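Boxing Day derby moved to January

brokiveo_end
Posted Friday, December 25, 2020
So Skelness v Clalden is off until January. The reason given is "scheduling." My schedule was sitting in a cold stand with a pie, and it was holding up fine.

clalden1858
It's the right call. Half our back four is out and your pitch is a pond.

brokiveo_end
It's been a pond since I was a kid. We train for it. 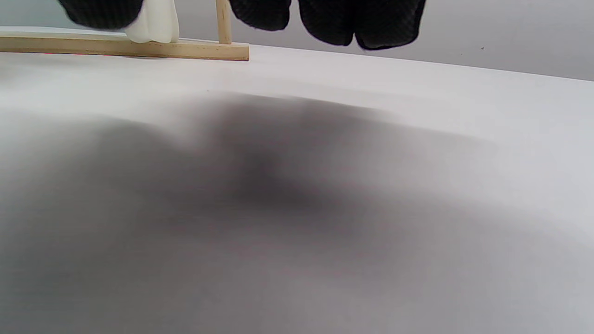
Re: Boxing Day derby moved to January

northbank_moaner
Do tickets carry over? I paid 30 for mine and the Watkins Cup replay took the rest of my money.

clalden1858
Yes, same seat. Says so on the club site.

northbank_moaner
Same seat is behind the pillar. I was hoping for a refund.

brokiveo_end
Last one drew 1128 people. Put it on a Tuesday night and you'll get the pillar to yourself.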